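Section 4. Setting Up the Wrist View in the Ratora Simulator

Huvatdale Cell Guide, revised April 26, 2024

By now your cell loads, the arm homes, and the gripper opens and closes on command. Great! This section gets the wrist view lined up with the fingers, and it's one of the most satisfying parts of the whole setup. Once the view is right, every pick you build on top of it gets easier.

Before you start

Finish Section 3 and save the cell. Load the Skornix two-finger gripper from the parts list. Leave the target on the default yellow one and the table on the plain beige finish for now -- you can dress things up later.

4.1 Center the target

1. Open the Cell tab and choose Wrist View.
2. Set the arm speed to 10 percent.
3. Close the fingers all the way. The thin dark gap between them is your centerline.
4. Jog the arm sideways until the gap points at the middle of the yellow target.
5. Jog toward the target in small steps. Stop while you can still see plenty of yellow above the fingertips.

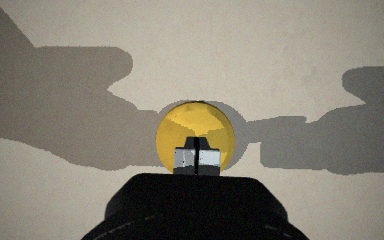 6. Press Hold, then save the pose as VIEW_A.

Note: The fingertips will always hide a little of whatever is straight ahead of them. Judge your centering by the left and right edges of the target, and don't chase the bottom edge.

Caution: Do not jog toward the table with Contact Check turned off. The simulated arm won't break, but the saved pose can end up inside the table, and a real arm running that same pose will try to go there.

4.2 Tune the light and shadows

This step is fun, so take your time with it! Shadows from the arm fall across the table and move as the arm moves. You want to keep them in the picture, and you want the target to stand out from them.

1. Go to Light and set Main Lamp to 80.
2. Set Shadow Detail to 11. Lower settings run faster but leave rougher edges.
3. Turn on Surface Shine if your real parts are glossy. Reflections make the color finder work harder, and it's much better to meet that problem in the simulator.
4. Recall VIEW_A and press Find Target. A green check shows up in the status bar when the finder locks on.
5. If it doesn't lock, widen the color range one notch and press Find Target again.
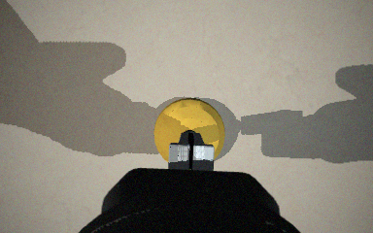 Do I have to redo this if I swap the gripper fingers?
Repeat 4.1 any time the finger length changes. The light settings can stay as they are.

4.3 Save and check

1. Press Save Cell and give the view a name you'll recognize in June.
2. Run the Ó Briain check from the Tools menu. It moves the arm off VIEW_A and back again, then compares the two views.
3. Read the result line. A pass clears you for Section 5.

If you get code 151, the view shifted between the two visits. Nine times out of ten the wrist mount offset was left at zero. Enter the offset printed on your mount's data sheet, save, and run the check again.

Keep a copy of the passing cell file somewhere safe before you change anything else. Section 5 covers the first closing move on the target.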